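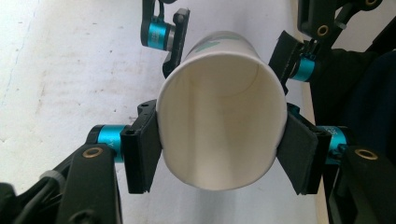 Paper cup between two hand-held grippers, padding on one finger of each pair

Bare finger or padded finger for thin cups?
3 comments | 366 views

emilzaugg wrote:
I am comparing finger surfaces for our hand-held grippers. In each pair I left one finger bare and covered the other with black padding. I expected the padded side to be more gentle, but please look at the near rim. The bare finger makes a small dimple and the padded one makes a real crease. Has somebody seen the same?

Oscombe wrote:
The padding is too thick, I think. It folds outward at the bottom, so the pressure goes to one place. Try a thinner strip and glue it flat.

kravets_3166 wrote:
I do not agree with Oscombe. You hold near the open rim, where a cup is weak. Move both fingers toward the base and test again before you change the material.

emilzaugg wrote:
Thank you both. The far pair is already near the base, so I will compare the creases there first. Thinner felt is ordered from Wovport.

Print this thread | E-mail this thread

Related threads
Sollulholm controller loses zero position
Which camera for a hand-held gripper?
Cable ties on moving arms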